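A Kitchen Table, a Goat and a Very Long Walk: Talking with Gerasimos Chrysikopoulos

2022-09-10

The first thing Gerasimos Chrysikopoulos wants to know, before I've even got my notebook open, is whether I was a child who skipped to the last page. I was (I still am, I'm sorry to say), and he shakes his head at me the way my grandmother used to when I put my elbows on the table.

"You'd have hated my books," he says. "Or you'd have liked them in the wrong order."

If you have a picture-book reader in your house, you may well know Fuvia and Nako already. Fuvia is the goat, white with one brown ear, and she is always certain. Nako is the small boy who looks after her, or believes he does, and he is hardly ever certain of anything. They first set out together in Fuvia Knows the Way, and this fall they're back in Nako Stays Home, the fourth and quietest of their adventures. I've read it to my own two at bedtime more times than I can tell you, and I still slow down at the page where Fuvia stands in the doorway and won't go without him.

I asked him where she came from, which I know is the question every author dreads, and he was kind about it.

"My uncle had goats. That's the short answer, and it's true as far as it goes. But Fuvia is really my sister. My sister walked in front of me to school for 4 years and never once turned around to see if I was there. She knew. I was always there! She read the first book and telephoned me and said, 'I don't have a brown ear,' and that was her whole review."
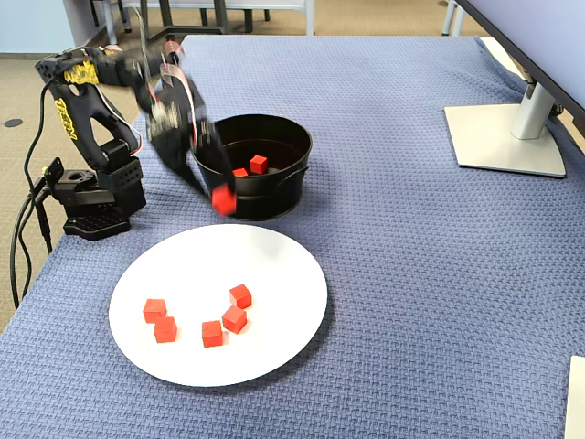 A black bucket on blue cloth, and a red cube in the gripper.

He was trained as a sign painter, and he came to children's books late and a little sideways. For years he lettered shop windows and the sides of bakery vans, and he says the work taught him most of what he knows about leaving things out. A van goes by quickly. You get a word or two and one strong shape, and if you try for more than that people only see a muddle. When he finally sat down to make a book of his own, he drew a dummy with 247 drawings in it and carried it to the Triantafyllou bookshop, where the owner had promised to give him an opinion.

"She made coffee. She turned every page, and it took her nearly 2 hours, and she was very polite. Then she said, 'Gerasimos, which one of these is the book?' I was so offended I forgot my hat."

He went back for the hat the next morning, and by then he had started pulling drawings out. The finished book is thirty-two pages long. One spread has nothing on it but a hillside and, way over in the right-hand corner, the back half of a goat. Children adore that spread. My youngest insists on saying goodbye to the tail.

"That's the one I painted in March, when I was cross with everybody," he said when I told him this. "I wanted to paint a hill with no animals on it, and then I felt sorry for her and let her have a bit of it."

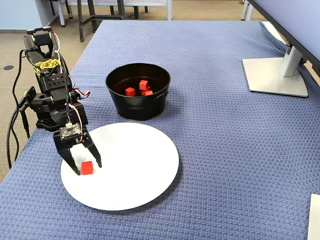 The black arm, with its wires and small circuit board.

We got to talking about color, and here I have to admit that I lost track of the time completely, and so did he. He works in gouache on heavy paper, and he mixes a gray for every book before he does anything else. The gray in Fuvia Knows the Way has a lot of yellow in it. The gray in Nako Stays Home leans toward violet, and he tells me he threw away a whole week of paintings when he ran out of the first batch and couldn't match it.

"You think a child won't notice. A little girl at a library came up to me with two of the books open and said, 'It's a different kind of cloudy.' She was five! I've had reviews from grown people that didn't look as hard as that."

I wondered if he reads his reviews, and he does, all of them, and keeps the bad ones in a cookie tin. He has a favorite, which complained that the goat had "no discernible lesson to teach." He would like it printed on the back cover of the next one.
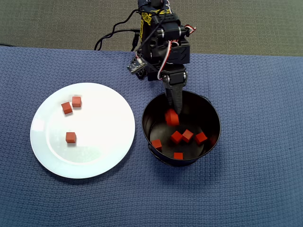 Small orange-red cubes, on a white plate and in a black bowl.

The new book is different from the others in that almost nothing happens outdoors. Nako has a cold. Fuvia, who has never in her life stayed put, has to decide whether to go up the mountain by herself. For most of the story we're inside one room with the two of them, looking at a bed and a window and a bowl of soup, and the mountain gets smaller in the window every time we turn the page. I asked whether his publisher had been nervous about it.

"They asked if there could be a dream. In a dream she could fly, they said. I said she's a goat, she's already good at heights." He laughed at that for a while. "But I understood them. It's frightening to ask a child to sit still with you. I was frightened too, so I read it aloud to a class before I painted any of it, with only pencil drawings, and when I got to the soup it was very quiet, and a boy in the back said, 'She should wait till he's done.' So she waits until he's done. I took it straight from him."

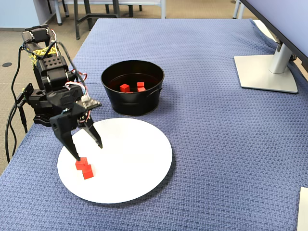

That willingness to listen runs all through his work, I think, and it's there in the text as much as the paintings. He writes in Greek first and then makes the English himself, out loud, walking up and down the hall. He doesn't trust a sentence until he has said it with his coat on. (I didn't ask about the coat. I wish I had.) The longest book so far has fewer than 100 words before Nako speaks, and he can recite every one of them in both languages, which he did for me, with gestures.

There's another animal on the way, too. Zodum is a donkey, elderly and rather deaf, and for the moment he exists only in a sketchbook that I was allowed to hold but not to turn the pages of. He'll have a book to himself before he's permitted to meet Fuvia.

"She would walk all over him," Chrysikopoulos said. "He needs to get his feet under him first. Maybe he needs a hat."

I closed my notebook at that point and he poured us both more coffee, and then he wanted to hear about the books my children like best, and wrote down the titles on the back of an envelope, asking me to spell the authors' names.

Nako Stays Home is in bookstores now. Fuvia Knows the Way has been reprinted in a larger size, and if you have a choice, I'd get that one, for the hillside.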